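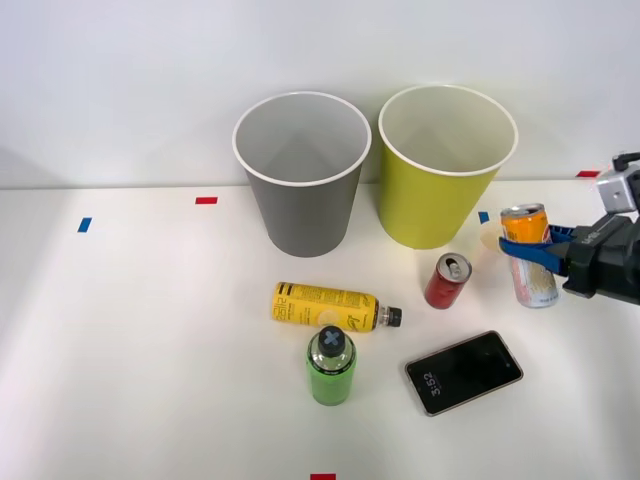
Chapter 4
Drinks and What We Pour Them Into

If you have ever helped set up a school fair or a family reunion, you already know more about beverage packaging than you might think, and this chapter begins with that knowledge. Somebody has to decide what the drinks will come in and what people will drink them from, and the two decisions are closely tied. A paper cup, like the grey one or the yellow-green one, is wider at the mouth than at the base, so a whole sleeve of them will nest together in very little space. It also has a rolled rim, a small detail we will come back to at some length, as it stiffens the cup and is kinder to the lips. Cans and plastic bottles don't nest at all, but they travel full and closed – a paper cup can't do that.

In the pages ahead we will follow a small drinks stand in the town of Trimow through one busy November. The stand bought 1,645 cups that month and 700 cans, and ended with 41 cups left over, and you will be asked to work out what its owners might order next time. Before you read on, take a look in your own kitchen cupboard, pick out any three containers, and write down the shape of each one at the top and at the bottom. Keep your notes handy – you will need them in Section 4.2.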